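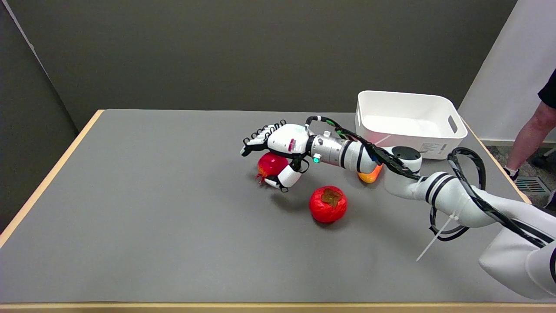
pipsqueak_62 wrote:

Keep them apart. I had persimmons and mangoes in one lidded tub last autumn and the persimmons went from hard to jelly while I was away for a long weekend. Pomegranates don't care what they sit next to, but the other two do. Are your persimmons the flat sort or the pointed sort? It makes a big difference to what you do next.

4/10/23

dunlin wrote:

Thanks. The ones I've got are on the flat side, rounded, orange-red and shiny with the brown four-lobed bit still on top. No label on them. I bought a mixed box from Siriwardena on the Rollton road, where it's one price for the box and you take what's in it. Pomegranates, persimmons and mangoes mostly. I've never bothered with persimmons before so I don't know if these are meant to be eaten hard or soft.

I want to sort the lot into things for this week and things that will keep. I've got a few white plastic bins, a cold larder and a small fridge that is already fairly full.

pipsqueak_62 wrote:

Flat usually means the kind you can eat firm, like an apple. Usually. Cut a thin slice off one and try it. If your mouth feels as if you've licked a blanket, leave the rest until they are properly soft.

Larder for the pomegranates. They'll be fine there for a few weeks.

Tatty Apron wrote:

I'd disagree about the larder. Pomegranates dry out. The skin goes leathery and hard, and you think it's fine because the colour is still good, then you open it and the seeds nearest the skin have gone brown. Fridge every time, in the drawer at the bottom, loose. Mine have lasted two months like that.

The shape isn't a safe guide on persimmons either. There are flattish ones that will still strip your tongue if you eat them early. Taste one first, as already said, but I wouldn't put "usually" in front of it.

pipsqueak_62 wrote:

I said to taste one. And the OP has a small fridge that's full. No use telling someone to put a box of pomegranates in a fridge that has no room.

Tatty Apron wrote:

Take the beer out then.

gatepost wrote:

It depends how cold the larder is. Ours is on the north side with a stone shelf, and pomegranates keep there from October until we get tired of them. If yours has a boiler pipe running through it, forget it. Put a thermometer in overnight before you decide.

For what it's worth, I go by weight when I'm sorting. A good pomegranate feels heavier than it looks. I put mine on the kitchen scales one year and wrote it down in the back of a cookbook: the best one was 294 g and it was full of juice, and there was a bigger one at almost 300 that was half pith. So size alone tells you very little. Pick up two of the same size and eat the lighter one first.

dunlin wrote:

No boiler pipe. It's got an outside wall and a vent, and I wear a jumper if I'm in there for more than a minute. I'll try the thermometer tonight.

Should I be trimming the crowns off the pomegranates? Somebody at work said they hold damp and go mouldy.

gatepost wrote:

No, leave them. If you cut the crown off you make a way in for the mould. Brush out any dust or bits with a dry pastry brush and leave it at that. Same with the leafy cap on the persimmon, keep it on until you eat it.

And don't wash anything before it goes away. Wipe it if it's sticky.

Sunday Lunch Steve wrote:

Can't agree on the washing. I wash the lot as soon as it comes in, dry it with a tea towel and put it away. Otherwise whatever is on the skin goes on the chopping board and on the knife and then through the fruit. Never had a problem with mould.

gatepost wrote:

If you dry it properly, fair enough. Most people don't. They give it a shake over the sink and pile it back in the bowl, and the water sits in the crown of the pomegranate. I'd sooner wash each one as I use it.

marrowfat wrote:

Can I ask about the mangoes, as that's the part I always get wrong? Mine go wrinkly before they go soft. I've tried the airing cupboard and a paper bag.

pipsqueak_62 wrote:

Airing cupboard is too warm and too dry. Paper bag on the worktop, top folded over loosely, and look at them every day. If they were picked too early they will wrinkle whatever you do. Smell them at the stalk end when you buy them. No smell at all is a bad sign.

When they're ready they can go in the fridge for a few days. Not before.

Tatty Apron wrote:

Agree with all of that, for once.

Has anybody used those Zekance sachets that go in the bottom of the crate and are meant to slow the ripening? I saw them in the hardware shop in Rollton in May at 3 for the price of two and nearly bought some.

Sunday Lunch Steve wrote:

I tried them on plums. Couldn't tell the difference between the tray with and the tray without. You'd be better off with a wider tray so the fruit isn't stacked.

marrowfat wrote:

I used them with pears and thought they did help a bit, but I didn't have a second tray to compare with, so take that as you like.

dunlin wrote:

Update. The larder thermometer was low enough for me to be happy, so the pomegranates are going in there and I'll keep a couple in the fridge door to see who was right.

I tried a slice of persimmon. It was sweet, a bit like a melon, crunchy, and no furry feeling at all. So mine can be eaten firm. I ate the whole thing standing at the table. The rest will go in a bin of their own in a single layer, cap side down.

Mangoes are in a paper bag by the bread.

pipsqueak_62 wrote:

Why cap side down?

dunlin wrote:

They stood up better that way. Is that wrong?

pipsqueak_62 wrote:

No, I do the same. The shoulders are tougher than the bottom end and they don't bruise as quickly. I just wondered if you'd read it somewhere.

Line the bin with a folded tea towel or some newspaper. Hard plastic will mark a persimmon as it softens, even with only its own weight on it.

Hob Left On wrote:

There's a long piece on winter fruit storage in the old Musitz household guide, if you can find a copy. It says to wrap each pomegranate in paper and lay them in rows with a gap between, and go through them once a week. It's written for people with 3000 square feet of cellar, but the wrapping does work. I use the tissue that comes in shoe boxes.

Tatty Apron wrote:

Wrapping is good if you check them. If you don't check them, it hides the bad one until it has got to the others. I leave mine bare so I can see.

gatepost wrote:

I'm with you on that. Bare, one layer, and turn them when you're passing.

What are you doing with the ones for this week, dunlin? If you're opening several pomegranates at once, score round the crown end and pull it apart in sections over a bowl. The business with the wooden spoon makes a mess of the walls.

Sunday Lunch Steve wrote:

Wooden spoon is quicker. Wear an apron and stand at the sink.

dunlin wrote:

I've got a grey table with a pale wooden edge that I'm quite fond of, so I'll be doing it in sections over a bowl – and at the sink as well. Seeds are going on a rice salad, and any left over will be frozen flat on a tray.

Will report back on the larder ones against the fridge ones at the end of the month.

marrowfat wrote:

Please do. And put the mangoes in too, I still don't trust the paper bag.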